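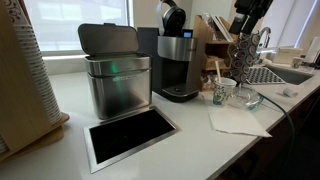
My mother would have had one pot for the peels and one pail for everything else, and she would have known which was which in the dark, Harish Krishnan told us when we asked how he decided what went where after lunch at work. He then added, a little sheepishly, that he himself stands there for a moment, looks at whatever is in his hand, and usually goes with the trash. We have started this section with his remark for the simple reason that so many other people in the study said something close to it. They knew what a food scrap was. Most of them sorted scraps at home, some with real devotion. And yet at work, in the minute or so between the last sip and the next meeting, the same people felt oddly unsure of themselves.

The previous section dealt with how much food waste ended up in the wrong place. We now turn to the talk and the small habits that surrounded it, drawing on the kitchen diaries and on the long interviews. As a reminder, 56 people kept diaries for us across the four workplaces (which we call Zarham, Kositz, Srivastava and Sarkodmont throughout), and together they gave us 1065 usable entries. An entry could be as short as three words. The shortest we received read "banana, trash, sorry," and we have thought of it often while writing this paper.

4.1 The moment of doubt

What struck us first, on reading the diaries straight through, was how seldom people wrote about rules. We had expected complaints about signs, and we did get a handful, but the far more common entry was a kind of small confession about a single object. Tea bags came up again and again. So did paper napkins with sauce on them, the cardboard sleeve from a hot drink, and the stickers on fruit, which one diarist at Kositz peeled off and stuck to the inside of her notebook for the whole length of the study so that she would not have to choose. People were at ease with an apple core. They were far less at ease with anything that had once been food and had since become attached to something else.

We call this the moment of doubt, and we mean by it the short pause in which a person has already decided to throw a thing away and has not yet decided where. It is a very brief pause. In the interviews people often laughed when we asked about it, as though we had caught them at something. But they could describe it in great detail once they got going, and the descriptions had a good deal in common. A person looks down at the object, then looks at the choices on offer, then quite often looks over at whoever else happens to be in the room. That last glance interested us a great deal, and we come back to it in 4.3.

The layout of the counter plays its part here, though perhaps a smaller one than designers might hope. Figure 3, at the head of this section, gives an idea of how near to each other the choices can be: a stainless steel compost bin stands with its lid flipped open, and directly in front of it the opening of a trash chute is set into the white countertop. With an arrangement like this one, the two options ask for nearly the same reach of the arm. We had supposed, going in, that such closeness would settle the matter, on the old and sensible idea that people do the right thing when it takes no extra steps. Our diarists were kinder to the idea than the waste itself was. They liked having both choices at hand and said so warmly. They also reported just as many doubtful moments at counters of this sort as at those where the compost bin lived across the room, and we take this to mean that distance and doubt are separate troubles that need separate remedies.

There is a further point about lids, and we hope the reader will bear with us, for it took up more of our interviews than any of us planned. A closed lid was read by many people as a question. Was the bin full? Was it clean inside? Would it smell? An open lid answered those questions before they could be asked, and it also showed what other people had already put in, which several diarists used as a guide. "If I see coffee grounds in there, I know I'm safe with mine," wrote one. "If I see a fork in there, I know that everyone has given up." On the other hand, people who sat close to the kitchen had strong feelings about lids being left up, especially in August, and at Srivastava this had turned into a gentle back-and-forth of notes that had been going on since before we arrived.

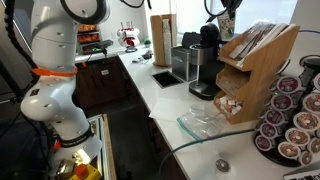 Coffee deserves a few paragraphs of its own, and it would be a poor account of office food waste that left it to a footnote. Of the 1321 separate items named in the diaries, more had to do with coffee than with any meal, and this was so at all four workplaces, including Sarkodmont, where a good many people told us that they were really tea drinkers. A cup of coffee at work leaves behind a surprising little family of leftovers. There are the grounds, or the pod that holds them, and then the cup, the stirrer, the torn end of a sugar packet, and the half inch of cold liquid that nobody wants. Each of these may belong somewhere different, and a person on the way back to a desk is holding all of them at once.

It is the holding all of them at once that seems to matter. At home, our diarists told us, they make coffee in one place and drink it in another, and the leftovers come apart on their own along the way. The grounds go out of the machine in the morning, and the mug goes in the sink at night. At work the whole thing tends to be gathered up into the cup and disposed of as a single parcel. We came to call this nesting. Stirrers are put in cups, napkins are pushed in after them, and a fruit peel may go on top. It is a tidy thing to do, and the people who do it are generally tidy people who would be pained to leave a mess on the counter. That is what makes it so stubborn. A nested cup can only go to the trash unless someone is willing to take it apart again with their fingers, and few of us are.

4.2 Tidiness and sorting pull in different directions

We had not foreseen this, and we would like to dwell on it. When we asked people to name the coworker who took best care of the shared kitchen, they nearly always named someone who wiped surfaces, squared up the mugs and cleared away what others had left. When we asked them to name the coworker who was best at sorting, they tended to name a different person, and the second person was sometimes described with a slight wince. Naveen Rajput put it to us in a friendly way: the tidy one makes the room nicer for you, and the sorting one makes you feel watched. He was quick to say that he admired both.

The diaries bear this out. Entries written on a Wednesday at Kositz, when the weekly shared breakfast took place and the kitchen was at its busiest, mention clearing up far more than they mention sorting. People felt pressed to free up the counter for whoever came next. Under that pressure the fastest move is to sweep everything together, and the fastest move is also, in the eyes of everybody standing there, the considerate one. To stop and pull a tea bag off its string while five colleagues wait with plates in their hands is to ask for their patience, and many of our diarists would sooner do nearly anything else.

Siamak Sadeghi offered the nicest solution we came across. He had taken to leaving a soup bowl by the sink during the breakfast, with nothing written on it, and dropping his own scraps in there as he went. By the third week others were using it too. Nobody had been told to. The bowl was emptied at the end, once the crowd had gone and the choosing could be done slowly by someone with both hands free. We would not wish to make too much of one bowl - it vanished for a time in the middle of the study and came back with a chip in it - but it does suggest that the sorting and the clearing can be pulled apart in time, much as they are at home.

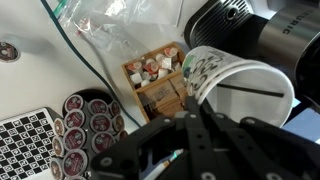 4.3 Looking over at other people

We promised to return to the glance. Nearly everyone we interviewed could recall looking at a coworker before throwing something away, and nearly everyone had a different account of why. Some were after plain information and would happily have asked out loud. Others were checking whether they were being observed, and they told us frankly that they sorted with more care when they were. A third and larger group, to our surprise, looked over in the hope of being excused. They wanted the other person to shrug, or to make the small face that means who knows, and with that they felt free to use the trash.

The shrug turned out to be a powerful thing. In the diaries it appears in many forms, as a laugh, as a "just toss it," or as a story about how it all ends up in the same truck anyway. That last belief was held at all four workplaces. At Zarham it was mistaken, as far as we could learn from the hauler's records; at the other three we were unable to get a clear answer, and so we cannot fairly blame anyone for wondering. Sushil Mathur said he had once followed the bags down to the loading dock out of curiosity and come back upstairs knowing no more than before, the bags all being the same color.

What helped, when anything did, was a person who could be asked without embarrassment. We are not speaking of an official role. At Srivastava a green sticker had been handed out to trained staff some years earlier, and the people who wore it were, by their own account, asked less than anyone. The ones who did get asked were those who were often in the kitchen for reasons of their own and who were known to get things wrong from time to time. Their mistakes seem to have made them easy to approach. One diarist wrote that she liked asking the man at the next desk since he always had to think about it too.

We should say a word about what the diaries cannot tell us. People wrote in them when they remembered to, and they remembered best when something had bothered them, so the moments that went smoothly are surely missing in large numbers. The glance, too, is something we know only from the person who did the looking. The next section takes up the hauler's records and sets them beside these accounts, beginning with Zarham, where the two can be matched most closely.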